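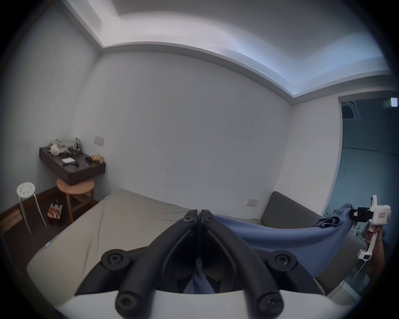

Looking after a pair of hand-held grippers

Print this page | E-mail this page

The Kustora pair had logged 1,551 cloth lifts by March, and Traltine's service technician now checks the jaws weekly. "Lint gets in at the finger joints first," the technician said. "Brush it out, then go round the hex screws."

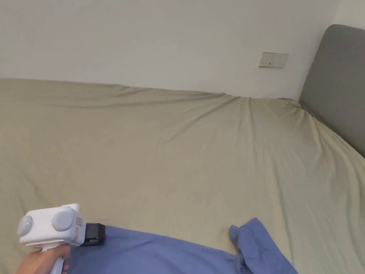

Gripper and blue cloth on the bed.

Play in a finger shows up as uneven closing. The technician shims it, then repeats 58 test pinches on thin fabric.

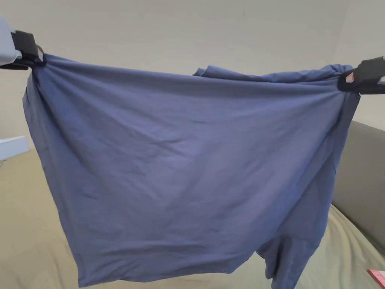

Jaber asked whether both units should be re-zeroed together. They should, the technician replied: "One at a time and the widths drift apart."

Print this page | E-mail this page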